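7. Gripper faults on the kitchen table cell

7.1 Finger stops short of the bottle

This section is for operators of the Clolline arm who see the message "Grip not confirmed" during the ketchup bottle task. The fault was first reported at the Dralanholm site. It comes most often when the bottle lies on the plate and the fingers must close very near to the surface.

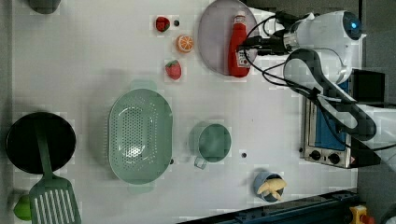
Figure 7-1. Arm and play kitchen set, bottle on plate.

CAUTION: Do not put your hand between the fingers while the arm has power. After a fault the arm can continue its last movement without warning.

1. Press the emergency stop. Wait until the arm stands still.
2. Write down the fault number. For this fault it is 21.
3. Open the wrist camera view in the Skastico panel and save one picture before you touch any object.
4. Compare the position of the two fingers. If one finger is already on the label and the other still has a gap to the bottle, the fault is an offset fault. Go to 7.2.
5. If both fingers have the same gap, check the finger cable first.
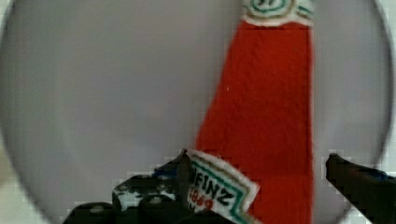 Wrist view. By Halima Muriithi

7.2 Correcting the offset

The soft bottle gives way when it is pushed from one side, so the controller reads a contact but no grip force. In our tests the wrong offset was always stored after a finger change.

1. Release the emergency stop and select manual mode.
2. Move the arm up until the fingers are free from the plate.
3. Open the fingers fully and start "Center fingers". Keep the speed at 200 or lower.
4. Set the force limit to 400. Do not raise it to force a grip - the finger brackets can bend.
5. Put the bottle back on the plate, lying on its side, and run the task one time in slow mode. Keep one hand at the emergency stop.

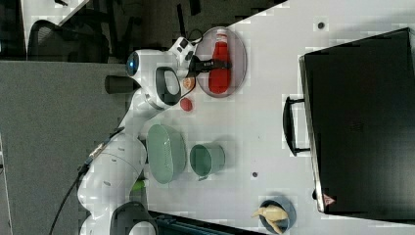

Clolline Service Manual, Issue 4, page 38

NOTE: Before the slow run, look also at the arm cable. It must hang with enough length for the wrist to turn. A tight cable gives the same message, and then the centering does not help.

If fault 21 comes again after two corrections, leave the arm switched off and send the saved picture to Sølve Kvam at Escobedo.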